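How does a robot know where to put things? I work on its software, and my favorite part is called the planner. It thinks before anything moves!
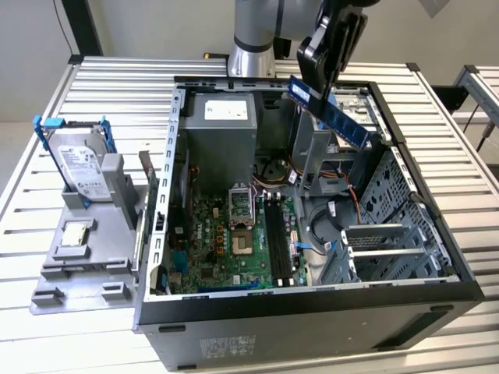
A planner is a bit like you solving a maze with your finger first. Mine can try 2,000 paths in its head and toss the ones that bump into something. So the blue memory stick in the gripper has to get over to those two long black slots without hitting the metal drive cage. Which way would you go?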